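Wurkdale参观记:Trimik退货整理车间的双臂工位

五月去了一趟Wurkdale,看Trimik的退货整理车间。联系是去年冬天就谈好的,中间因为他们搬线推迟过一次。我们自己的仓库也做退货,规模小一些,领导想知道机械臂上线以后人怎么安排、班怎么排、工资怎么算,所以我去之前列的问题大半跟设备无关。以下按参观的先后写,有些地方当时记得潦草,回来以后补过。

一、到厂

从车站坐班车过去,下车的地方在一个环岛旁边,再沿着围墙走到南门。南门是货车门,行人要从东侧的小门进,导航上没有标出来,第一次去的人多半会走冤枉路。门卫登记身份证件,发一张访客卡,再发一件背心和一副鞋套样的防护头,套在自己的鞋上。鞋头很硬,走楼梯的时候要小心。

接待我的是Moushumi Uddin,整理车间的主管。她在Trimik做了很久,最早在收货口拆箱,后来管质检,双臂工位上线时被调来管整条线。她讲话很快,一边走一边回头讲,我有些话没听全,后来吃饭时又问了一遍。

进车间之前先在一间小会议室看安全须知。内容跟一般工厂差不多:黄线以内不得停留,不得把手伸进工作台,长头发要扎起来,手机可以带,拍照要先问。须知最后一页是新加的,写的是机械臂停下来时怎么办。停下来有两种情况,一种是程序走完在等下一件,一种是遇到问题在等人,两种情况下手臂看上去都是不动的,所以规定一律按"随时会动"对待,只有按下停止钮以后才可以碰台面。这一页是线上的员工自己写的初稿,主管改过几个词。我觉得这个写法比我们那份清楚,要了一份复印件带回来。

二、车间是做什么的

Trimik替几家网店做售后的货物处理。顾客退回来的东西先到这里,拆开,对单,看有没有缺件和损坏,能再卖的整理好重新装袋装盒,不能再卖的分到维修、拆件或者报废。货的种类很杂,系统里登记的品类将近3000种,有硬盒子装的电子配件,也有包、软垫、玩具、衣物、带子一类的软东西。

杂是退货这一行最大的麻烦。新货出库,箱子都是一个样,一条输送带就能解决大半;退货的每一件回来时的样子都不同。同一款包,有人叠好放回原袋,有人团成一团塞进来,里面还夹着小票和别家的吊牌。以前我们也请人来看过,对方拿着尺子在仓库里量了半天,最后说先把来料统一了再谈。来料统一不了,这件事就搁下了。

车间的流程分四段:拆包、核对、整理、装袋。拆包和核对仍然全部是人工。整理这一段现在是人工台和双臂台混用,装袋有一台老式封口机,用了很久,没有换的打算。

从拆包台往整理区走,中间有一排货架,放的是核对完等着整理的周转筐。筐上夹着颜色不同的卡片。绿卡的可以去双臂台,白卡的只走人工台,黄卡的要先给班长看。卡片由核对员来夹。Moushumi Uddin说,刚上线时这一步是软件自动分的,分得不好,很多带长绳子的东西被分给了双臂台,绳子缠在夹爪上,一停就是半个上午,后来改成核对员凭眼睛分。软件还会给一个建议,显示在屏幕角上,核对员可以不理它。

我问核对员,多了一道夹卡片的活,有没有多算钱。她说一开始没有,过了两个月左右补了一档岗位津贴,数目不大。她自己倒觉得夹卡片这件事不累,累的是出了问题会有人回来问她为什么夹绿卡。现在规定夹错不记个人,只在班后会上拿出来讲。

三、双臂工位

整理区一共有6个双臂工位,分成两排,背靠浅色的墙板。台面也是浅色的,没有什么多余的装饰。每个工位左右各一条机械臂,末端是两根黑色的细长夹指,夹指后面是白色的壳子,再往后是银灰色的关节,线缆顺着手臂外侧走下来。近处看,手臂比我想的要细,伸过台面时占的地方却不小,人要跟它在一张台子上同时干活是不行的。

工位的高度跟人工台一样,这是Trimik自己提的要求。设备坏了或者任务清空的时候,手臂可以收到两边,台子照样能给人用。头一个月这样用过好几回。

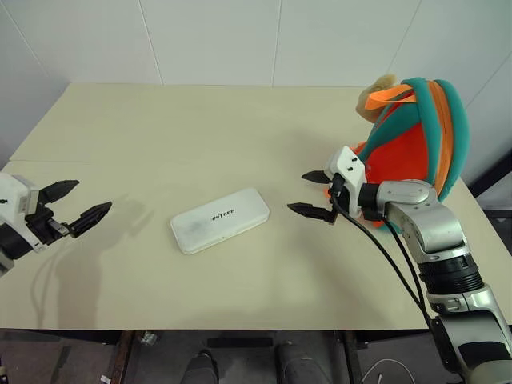

整理区双臂工位。台面中间是印有UNITREE字样的白色盒子,两侧夹爪张开。

我在头一个工位旁边站的时间最长。那天台上放的是一只白色的圆角长盒子和一件橙色、蓝绿色相间的软货。硬东西和软东西放在一张台上做,是这个车间比较特别的地方,别的厂我见过的多半是分开的。Moushumi Uddin解释说,顾客退回来的常常就是一硬一软搭在一起的一单,分到两张台上处理再合回去,对单的人要多走一趟,走多了就容易合错。

在她看来,硬盒子的难处在拿起来这一下。夹爪要从侧面进,盒子表面滑,角又是圆的,夹的位置偏一点就会转。软货的难处在每次形状都不一样,夹住了一条带子,别的地方还堆着,看上去是夹住了,一提就变了样。她让新来的看台员先戴着厚手套、只用两根手指去整理一件软货,做上一刻钟,再去看机械臂,就不会嫌它慢了。我也戴着手套试了试,把一条带子从环里穿过去,试了好几回没有穿过,后来让给旁边的人了。

慢是明摆着的。一件软货,熟手十几秒能理好的,双臂台要花上好几倍的时间。班组没有人拿速度来说事。双臂台的长处在于可以一直做,夜里也能开,早班的人来时,货架上绿卡的筐已经少了一截。夜里开的时候有一个人值班看台,一个人管整排,处理停下来等人的工位。

我问停得多不多。她带我去看墙上的白板。白板每天写一次前一天的数,我去的那天写着:整理总件数924,其中人工台799,剩下的是双臂台做的。也就是说,大头还在人手里。这个数跟我来之前听说的差别很大。之前有同行跟我讲Trimik的整理已经基本不用人了,到现场看,人工台那边坐得满满的,几乎没有空位。

白板右下角还有一栏,写"喊人次数",由看台员自己记。前一天的那一格写了又擦,擦了又写,看不清楚。Moushumi Uddin说这一栏争论过很久,有人认为喊人次数多说明看台员没有提前处理好,有人认为多喊才是负责,最后决定只用来看设备,不算到人头上。

四、看台员

看台员是这条线上新有的岗位,也是我最想了解的。

岗位名称换过几次,最初叫操作员,后来叫监护员,现在大家口头上都叫看台的。工作内容大致是这样:把绿卡的筐推到工位旁,往台上放货,看着手臂做,停了就去处理,做完的收下来检查,合格的推去装袋,不合格的转人工台。处理这一项花的时间最多,也最不好教。常见的是货掉到台边、带子打结、两件粘在一起、夹爪碰着台面报警。每一种都有卡片写着步骤,卡片挂在台子侧面,翻得卷了边。

看台员全部是从原来的整理员里选的,自愿报名。第一批报名的人很少,不少人担心报了名就等于把自己原来的位置让出去了,万一设备撤了,回不来。工会代表跟厂方谈了一轮,写进了书面:看台员在一年之内可以随时申请回人工台,工龄和等级照旧。写清楚以后报名的人才多起来。我后来在食堂碰到一位看台员,她报的是第二批。她说自己肩膀不好,做整理要一直抬着手,到下午就疼。看台以后肩膀轻松了,眼睛和脚累了,一天走的路比以前多得多,鞋换得勤。

她还讲到一件事,我觉得应该记下来。做整理的时候,一筐一筐地做完,心里有数,手停了就是歇了。看台的时候手是闲的,脑子不能闲,因为不知道哪一台会停。有一阵子她回到家里还老觉得有提示音在响。后来车间把提示音改了,从尖的改成闷的,又加了灯,班上每隔一段时间轮换一次,去人工台做一会儿再回来。她说轮换以后好多了,回人工台那一会儿反而像休息。

轮换是员工提出来的。一开始厂方不同意,理由是看台要连续,换人容易漏。试了三周,没有发现漏得更多,就定了下来。现在的排法是上午下午各换一次,吃饭前后不换。

五、人工台

人工台在整理区的另一头,挨着窗,光线好。台上有尺子、胶带、除尘滚、小剪刀,还有各人自己带的东西,坐垫、水壶、护腕。有一张台子上贴着孩子画的画。

双臂台上线以后,人工台这边的变化可能更大,这一点我来之前没有想到。绿卡的货多半是好做的,形状规矩,脏污少,以前做这些货的时候等于是在缓口气。现在好做的被分走了一部分,留下来的白卡、黄卡,件件都麻烦。拉链坏的,沾了宠物毛的,缺了说明书要去找的,包装袋撕烂要重做的。原来的计件单价是按好做和难做混在一起定的,货变难了,单价没动,头一个月的工资单发下来,好几个人比上个月少了。

这件事闹得比较大。Moushumi Uddin没有回避,她说那个月是她管这条线以来最难的一个月,每天下班都有人等在办公室门口。处理的办法是先补差额,按上线前的平均数补齐,然后把计件停了,改成计时加等级。现在人工台全部计时,等级由班长和一名员工代表一起评,半年评一次。原来做得最快的几个人不太满意,因为以前他们拿得多,现在封了顶。有一个人为此转去了别的车间。

我问厂方改成计时以后产量掉了没有。她说掉了一点,又回来了一点,没有给我具体的数。

人工台的坐法也改过。原来是一人一张台面朝墙,现在改成两张对着,中间放一个共用的难件筐。遇到拿不准的,丢进去,对面的人有空就看一眼。两个人都拿不准的再给班长。老员工里有人喜欢,有人嫌对面太吵。靠窗最里面的两张台子还是朝墙的,留给想安静的人。

六、下午再看双臂台

午饭后又回到双臂工位,想看软货的处理。上午那张台上的手臂正伸在软货两边。右边的手臂从台角探进来,白色的夹爪板贴着软货的侧面,黑色的夹指横着伸到当中;左边的夹指压在一块白色长方形的东西上,那东西的一头挨着一团皱巴巴的半透明材料。 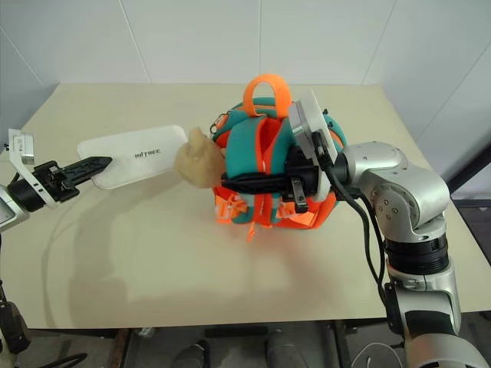
右侧夹爪贴住橙色与蓝绿色相间的软货,左侧夹指压着白色的长方形部件。

软货上的带子多,上面有橙色的提环,前面还垂着几截带字的织带。这类带子就是核对员夹卡片时最费脑筋的地方。短的没有关系,长的会绕,中间的那种全看当天放上台时朝哪边。看台员放货有自己的讲究,提环朝上,带子朝着人这一侧,先用手捋一下再放手。这些讲究卡片上写了一部分,还有一部分是口头传的,班长正在一条一条地补进去。

我问为什么不让手臂自己去捋。看台员说试过,时间太长,而且捋着捋着就把别的地方带乱了。她用手捋一下,也就一两秒。现在这一步归人做,大家都接受。软件那边的人每次来都要问一遍这一步能不能去掉,她每次都说再等等。

软件用的是Herath,整条线的任务、卡片建议和停机记录都在里面。屏幕上的界面字很小,看台员自己拿马克笔在屏幕边框上画了记号,标出常按的几个位置。界面是英文的,老员工记的是位置,字认不全也能用,一更新版本,按钮挪了地方,就要重新适应。上次更新是趁夜里做的,早上来的人找不到确认键,耽误了一会儿。现在更新之前要先给班组看样子,由班组签字。签字这件事刚开始被看成走过场,后来真有一次没签,更新推后了一周,此后就没有人再当它是走过场了。

停机记录我翻了几页。每条记录除了时间和原因代码,还有一格可以自由填写。代码一栏大多数是"抓取异常",什么都看不出来,有用的是自由填写的那一格,比如"带子在底下看不见""盒子放歪了我的问题""同一件第二次"。Moushumi Uddin每周把这一格抄出来,贴在休息区,大家看了会在旁边添字。她觉得这张纸比软件里的报表管用。

七、培训

车间二楼有一间培训室,跟Cirnetness合办。Cirnetness是镇上的一个技能培训项目,原来教叉车和焊接,后来加了机械臂的课。厂里的员工去上课算工时,镇上别的人也能报名,要自己交一部分学费。

课程表贴在门上。前半段是安全和急停,中间是放货和处理卡住的情况,后半段教看记录、写记录。我原以为会教编程,教室里的老师说编程的课开过一次,报名的人听了两节就不来了,用不上。现在把那部分时间拿来练写记录,要求写得让没在场的人也能看懂。练习的办法是一个人看着手臂做,写一段,另一个人不看,照着写的内容把货摆成当时的样子,摆得像就算过。我看了一组,摆出来的跟原来的差得挺远,两个人争了一会儿到底"右边"指的是谁的右边。老师让他们以后都写"靠门一侧""靠窗一侧"。

年纪大的学员学得并不慢。老师说他们对货熟,一看就知道会怎么塌、怎么滑,缺的是敢按停止钮。很多人怕按了停要被说,宁可等它自己过去。所以第一节课什么都不讲,就是轮流按停止钮,每个人都按,按到不怕为止。

培训室里还有一面墙,贴着各批学员的合影,最早的那批人里有几位已经不在Trimik了,有的去了别家,有的退休了。

八、几件零散的事

噪音。比我想的小。手臂本身声音不大,响的是封口机和推车。推车的轮子该换了。

温度。整理区不冷不热,拆包那边靠近货门,冬天冷,有员工提出轮换也应该把拆包算进去,目前还没有谈成。

夜班。双臂台夜里开,值班的只有一个人,最初安排时考虑过不留人。员工这边坚持要留,理由是安全,后来又改成两个人在一栋楼里,一个看台,一个在隔壁收货,每隔一段时间互相打个招呼。夜班津贴按老标准。愿意上夜班的人比想象的多,白天要带孩子或者照顾老人的,都愿意。

人数。这是我们领导最关心的。Trimik没有因为双臂台裁人,这一点我分别问了主管、工会代表和食堂里碰到的两位员工,说法一致。不过有人离开以后没有补,旺季招的临时工也比往年少了。临时工里有一些是每年都来的,今年打电话来问,被告知名额满了。这部分人的去向没有统计。工会代表说,这事是他们当初谈的时候漏掉的,谈的都是在册的人。

质量。经双臂台做完的都要再由人检查一遍,人工台做的是抽查。所以双臂台实际上多了一道检查的人工,算账的时候要算进去。我看过的几份宣传材料里都没有算这一道。

清洁。夹爪每班擦一次,由看台员擦。台面每天擦两次,台子底下归清洁工。

九、跟Moushumi Uddin的谈话

走之前在她办公室坐了一会儿,把没问到的问了。下面是整理过的大意,给她看过。

问到如果重来一遍会怎么做,她说会先改工资再上设备。设备进来的日子早就定了,工资办法一直拖着,以为上线以后看看情况再改也来得及,结果头一个月就出了事。补差额花的钱不算多,失掉的信任花了很长时间才回来一些。

问到选什么货上双臂台,她说不要从品类表上选,品类表上写的都是新货的样子。拿一个星期的退货,一件一件摊在地上看,请做了多年的整理员来挑,他们挑得准。

问到以后会不会增加工位,她说暂时不加,地方也不够。她更想做的是把拆包那边改一改,把台子升高,把胶带刀换掉,那边受伤的人最多,都是些割手扭腰的小伤。设备预算和工具预算是分开的,设备批得快,工具批得慢,她为了换刀写了三次申请。

问到员工怎么看那些手臂,她想了想,说最开始有人给它们起名字,后来没人叫了,就叫一号台二号台。停了去弄,弄好了走开,跟封口机差不多。

十、回来以后

跟领导汇报时,我建议先不谈设备,先做三件事。一是把我们自己的退货摊开看一遍,分一分哪些好做哪些难做,看看比例。二是把计件单价里好做和难做的部分拆开算,看如果好做的少了,大家的收入会变成什么样。三是把拆包台的高度和刀具先解决了,这件事不用等。领导对第三件同意得很快,第一件安排在下个月,第二件说要跟财务商量。

从Trimik带回来的材料有安全须知的复印件、处理卡住情况的卡片一套(缺两张,说是正在改)、Cirnetness的课程表。材料都放在二楼文件柜的第二层,需要的同事自己去拿,复印完放回去。

想去参观的,提前写信给车间,一次不要超过四个人,上午去比较好,下午三点以后交接班,没有人能陪。南门进不去,走东侧小门。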